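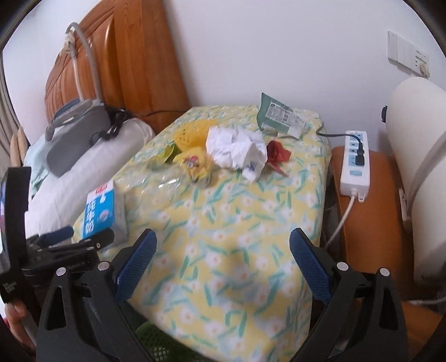

Household Tasks Working Group
Minutes of the July meeting

Held Monday at 2 p.m., upstairs meeting room, Grandberg Building
Chair: Esther Mosoti
Present: E. Mosoti (chair), Dedard (site visits), Oken (data), Villalobos (hardware). Minutes taken by Oken.

1. Minutes of the previous meeting
Approved with one correction. Under item 4, "sink" should read "sink drainer."

2. Matters arising
The revised consent form has gone out to all households on the list. Villalobos still has the spare finger pads and will bring them to the next meeting. The question of insurance for home visits is closed.

3. Bedside and small table clearing
Dedard reported on the home visits. The task as written is to clear a small table beside a bed: trash to the bag, food packets to one side, anything the person wants kept left where it is. A person using the hand-held gripper can do it without much trouble, though slower than by hand. The arm on the bench cannot do it yet to a standard anyone would accept at home.

Crumpled tissue is picked up on most tries. Small packets standing upright are good. Cartons are good if the arm comes in from the side and poor from above. Clear plastic bags lying flat are the worst item on the list. The arm either misses the bag or pinches the tablecloth with it and drags everything. Villalobos said a patterned cloth makes this harder and that the bench tests on a plain gray board were giving us a better picture than we deserved. Agreed that bench tests will be done on printed cloths from now on.

Oken asked how the arm is supposed to know what is trash. A crumpled wrapper and a paper flower can look much alike, and an empty carton looks the same as a full one until it is lifted. Dedard said the people doing the task by hand stop and ask, and the arm should do the same. Mosoti agreed but does not want a machine that asks about every item. Left open. Oken to write up two versions of the asking rule for discussion.

4. Cords and equipment near beds
Villalobos raised the number of cords and hoses in bedrooms. Breathing machines, power strips and chargers often sit within reach of the table being cleared. He would like a rule that the arm does not touch any hose or cord and stops if one moves. Mosoti said this should apply to people using the hand-held gripper as well. Agreed. Dedard will add it to the visit sheet.

Dedard asked whether tidying cords should stay on the list of future tasks. The view of the meeting was no, not this year.

5. Data count
Oken reported 804 recordings of table clearing accepted to date. A further 20 were set aside as the table could not be seen for most of the recording. There was discussion of whether more recordings of the same task are worth the time. Villalobos would sooner have fewer repeats and more homes. Oken said repeats are still needed for flat plastic and wants those kept separate in the count. Agreed to do both, with new homes given first call on Dedard's hours.

6. Shop-floor trial
Villalobos visited the packing room downstairs. The arm there moves filled cartons from a belt to a pallet and does it all day, with one person looking after it. The cartons are one size and arrive facing the same way. He did not think much of it carries over to our work apart from the side approach, which we already use. The packing room staff asked whether the arm could also pick up tape ends and torn film from the floor. He told them it could not. Mosoti noted that this is the same problem as the plastic bags in item 3 and asked him to bring back some film for the bench.

7. What we tell households
Two families have asked when they can have one. Mosoti will reply that no date can be given and that the visits are for recording how people do the work. Dedard asked that the reply not mention the bench arm, as it leads to more questions. Mosoti preferred to mention it and say plainly what it can and cannot pick up. Agreed, Dedard dissenting.

8. Actions
Oken: two versions of the asking rule; separate count for flat plastic.
Dedard: cord and hose rule on the visit sheet.
Villalobos: printed cloths for the bench; film from the packing room; finger pads.
Mosoti: reply to the families.

9. Any other business
The key to the storage closet is missing. Whoever has it should return it to the front desk.

Meeting closed at 3:25 p.m. The next meeting will be in the same room.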